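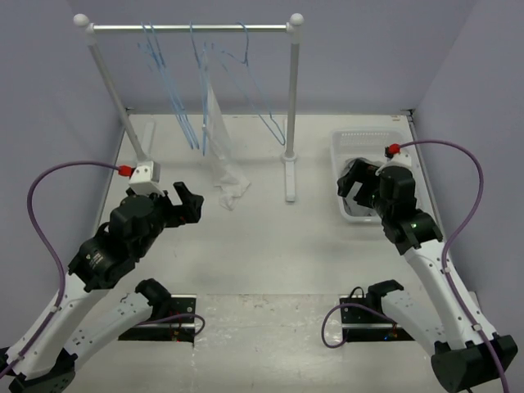
One lab running the Vornine cell on the Kotian cloth-hanging benchmark reported that its results only became repeatable after it stopped resetting the hangers by hand between trials, and asked whether the published score had been obtained the same way. It had not. The hangers were reset by hand in the original runs, and the protocol sheet now says so.

Vornine two-arm cell, cloth handling configuration
By the Nirnside product desk, Gomatville
7 February 2019

The cell comes with two arms, two-fingered grippers, a walled white work surface, a miniature garment rack with light-blue hangers, and a perforated plastic basket. Cloth pieces are ordered separately.

The method was trained on 3,557 recorded trials and tested on 300 new ones. A trial counts as a success if the cloth stays on the hanger for 12 seconds after both grippers open. Most failures came from the basket pick, where the gripper closed on two layers of cloth — hanging itself failed less often. Grip force was held constant throughout, and no results are claimed for other settings.

Trial logs are supplied with the cell. The first 680 were recorded in December with an older wrist mount and should be excluded when comparing pick times.

We use cookies to remember your region and language. Continue browsing to accept, or change your settings.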